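Print this page | E-mail this article

Opinion

Small Objects, Ordinary Rooms: What Our Sorting Results Should Count

By Oskari Nurmi
09/06/2026

The Plalell program has now released its second set of results on sorting small household goods, and the response within our field has centered on a single figure. Of 254 attempts in the test room at Hirano, the learned policy failed in 30. That is a respectable number. It is also, in my view, the least useful part of the report.

The test room has a gray bench, fixed lamps and trays bolted in place. The training material came from somewhere else: people working with hand-held grippers in their own homes, at their own tables, among their own belongings. A method that learns from such places should be judged in such places. The report devotes 4 pages to the bench and one paragraph to home trials, and the paragraph gives no failure count.

I do not dispute the value of a controlled test. The Diltus group has argued, with some justice, that results from homes cannot be compared when every home differs. Yet the differences are the subject of the research. Patterned cloth under a box changes what a wrist camera must ignore. Elastic bands tangle with one another, and a policy that has only met separate items will close on two and lift both - an error which the present scoring records as a success.

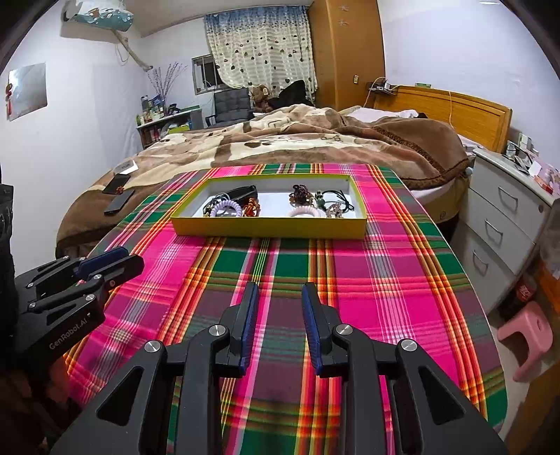 Hair ties and a clip in a shallow box, with the open jaws of a hand-held gripper in the foreground.

Material of this kind deserves a scoring rule of its own. I would propose that every release under the Plenex protocol state the number of items lifted in each grasp, the state of the container afterward, and whether the operator rearranged anything between attempts. None of this requires new equipment. It requires that someone review the recordings and write down what happened.

The program board will consider changes to the protocol in June. I urge it to require home trials on equal terms with the bench, and to publish the failures with the same care as the rest.

Contact the editorial office | Copyright Plalell Program. All rights reserved. | Back to top

This site uses cookies. By continuing to browse, you accept their use.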